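Udero Mesh Pencil Cup, Black: Two Thumbs Up From a Picky Desk Person

Posted 10 June 2021

I ordered this little cup from Ondport back in January, after my old ceramic mug finally cracked, and I've been meaning to write something nice about it ever since. The mesh is fine and neat, with a tiny diamond pattern, and the rim is thick enough to feel smooth when you grab it (and I do grab it, all day long!).

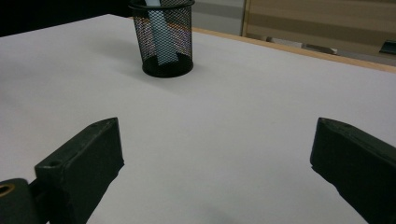 Black mesh on a white tabletop, with something light blue inside.

What I love most is the solid base. My last mesh holder, a Jesley, let every pencil tip poke through and scratch the desk, and I was forever rubbing at the marks. The Udero sits flat, and it narrows just a little toward the bottom, so things don't flop around quite as much. A good shake over the trash gets the eraser crumbs out, too.
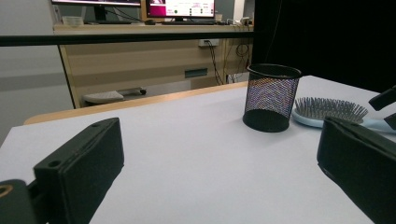 I did wonder about getting the bigger Baxter instead, but it takes up so much room, and I like to have space left over for a notebook and my coffee. My only real gripe is that dust settles in the mesh, so every couple of weeks I go over it with an old toothbrush. I've already ordered a second one for the hall table.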